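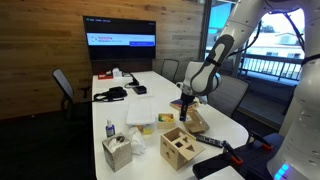 Minutes of the Jokthorpe Robotics Club, May meeting. Uliana Kobzar in the chair, Hnat Derkach taking minutes, as he was the last to sit down. The meeting opened at 6 and reached the first item at 6:20. The minutes of the April meeting were approved after the word "catastrophe" was changed to "setback." The chair reported that the long conference table is ours until the end of term, on condition that the clamps do not leave dents in the edge. She asked that the spray bottle with the blue liquid and the tissues stay at the near end of the table, by the shape-sorter cube, and that whoever last used the remote control put it back where people can find it. Members agreed to this with the usual warmth.

Apologies
Received from the mechanical team, all of whom have a chemistry test.

1. Kuzmenko Cup
Entry is confirmed. We are in the tabletop sorting class, with 180 seconds per run and no touching the robot once the clock starts. Hnat asked if shouting at it counts as touching. The chair will write to the organizers, though she would prefer not to sign the letter.

The rules say that pieces must go into the cube through the matching opening. A motion to leave the top off and drop everything in from above was praised for its honesty and defeated.

2. Software
The planner, known as Bomum for reasons lost with last year's seniors, now has a proper settings file. Before this the settings lived in Hnat's head and on the back of a lunch menu. Both remain available as backups.

There was a long discussion of approach angles. Uliana wants the gripper to come straight down on every piece. Hnat wants it to come in at a slant for the triangle. They will each write their own version and run it seven times, and the better one goes to the Cup. The loser has agreed to be gracious for one full meeting.

3. Practice objects
Agreed that the blocks go back in their tray after every session. The small boxes are also practice objects and should not be used to store snacks. This was item 3 last month too.

4. Herano demo
Herano Middle School has asked for a visit. Some 5 minutes of talk, then questions. Last year the questions ran for most of an hour and were mainly about whether it could fight a dog. Uliana will prepare an answer – a short one.

5. Money
We have enough for the entry fee or for new T-shirts. The T-shirt party spoke at length. Entry fee approved.

6. Any other business
A request for a club name that fits on the entry form was put off to next month, as it has been since fall.

Actions
Uliana: letter to the Cup organizers, reply to Herano, vertical version of the triangle pick.
Hnat: slanted version, settings file written up so that other people can read it.
Everyone: cables coiled before leaving.

Meeting closed at 7:40. Next meeting in June, same room.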